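Fleltatia-users mailing list
Subject: Re: gripper does not release the plant
Posted: Mar 14, 2019

> We run the garden task in the Arnby yard too. On our side the gripper
> closes, the plant is lifted, and then the open command is ignored.
> Is it the same fault as in your message from September?

Yes, I believe it is the same fault. I have repeated the task in simulation with the Tufa controller, build 1832, and I write here what I found.

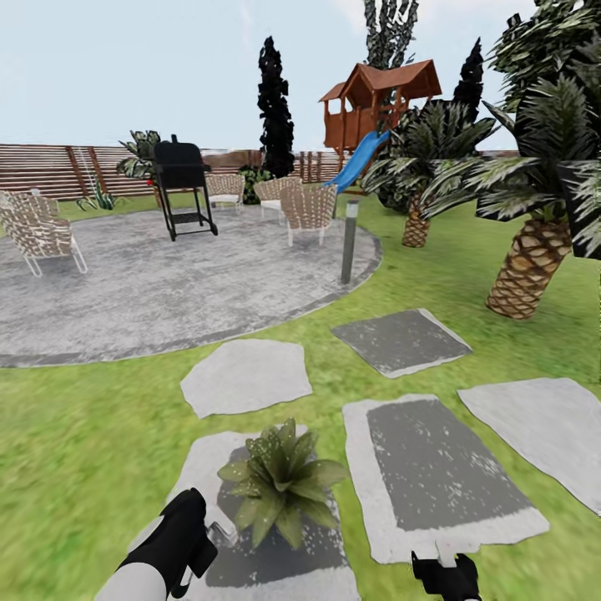 The fault is not in every run. In 1000 runs I had 32 where the fingers stayed closed after the open command. The log shows the command as accepted, so the operator gets no warning.

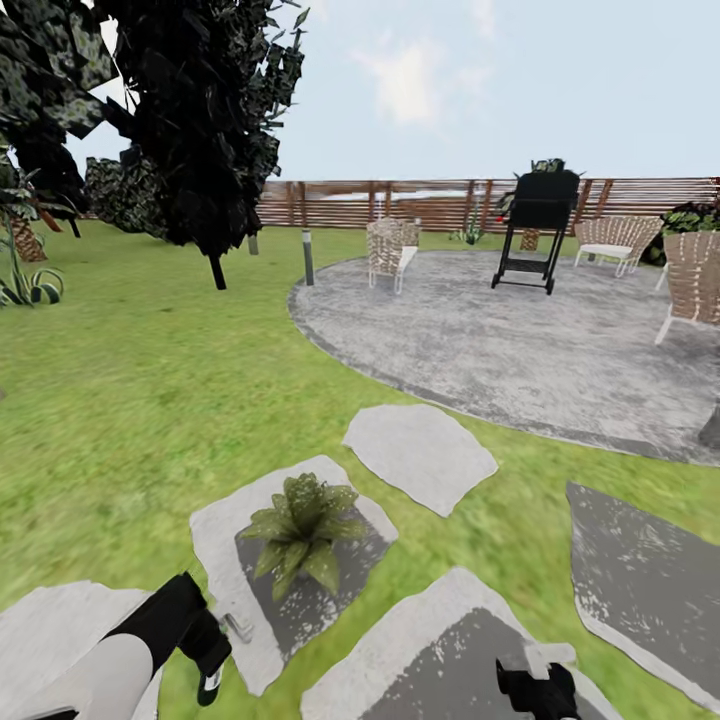
1 min read

In 17 of these bad runs the arm continued to the next waypoint with the fingers still closed. For me this is the more serious part. On a real arm it could pull the load into a person or a chair, and the stop condition looks only at the joint torque.

I think the open command is lost when it comes during a change of grasp state. If I wait over one second before I send it, I cannot produce the fault anymore.

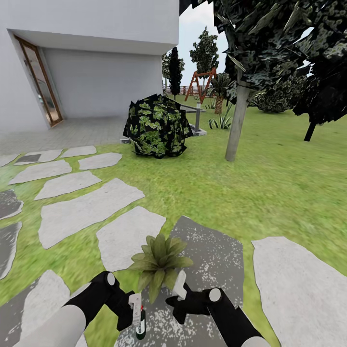 Is it safe to use this build on hardware?
I would not do it until the controller checks the real finger position before it moves the arm.

For the moment I have added this check in my own script: read the finger width, compare it with the commanded width, and stop if they are different. It makes the task slower, but I can accept this. The colleagues in Pudville have the patch and they will test it with another gripper model.

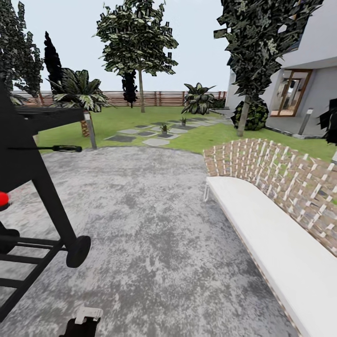
Arnby yard, patio side, in simulation.

If you can send me your log, please include the lines before the close command also. My own logs were cut there.

Best regards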